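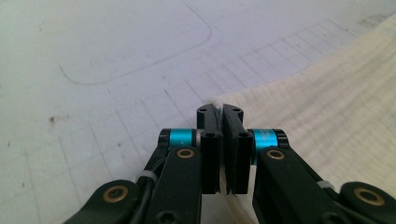

Cream cloth on a pale tabletop.

Washing muslin: notes on shrinkage

Érica Amaral has sent in her figures from the Hovwood wash trial, which ended in February. Cotton muslin bought by the metre from Tavares was cut to 1000 mm lengths, hemmed on two sides and washed at 40 degrees. After the first wash the mean length was 93 per cent of the original. Later washes made little further difference.

Members sewing squares should therefore wash the cloth before cutting. Tumble drying on high heat pulls the weave out of true, and pressing only partly corrects it. Line dry, then press while slightly damp.
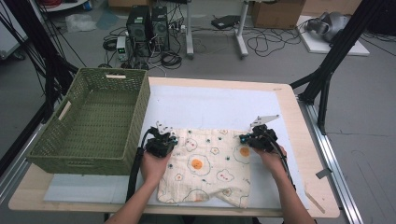

Printed muslin needs a cooler wash. The Brinitz prints held their colour at 30 degrees but faded at 60, the reds first. Use a liquid detergent without bleach and turn the load down to half a drum. Fabric softener reduces absorbency and should be left out for cloths meant for the kitchen.

Thread: the Skindov 200 m cotton reels shrink at much the same rate as the cloth. Polyester does not, and hems sewn with it may pucker. The full table is filed under sheet 687.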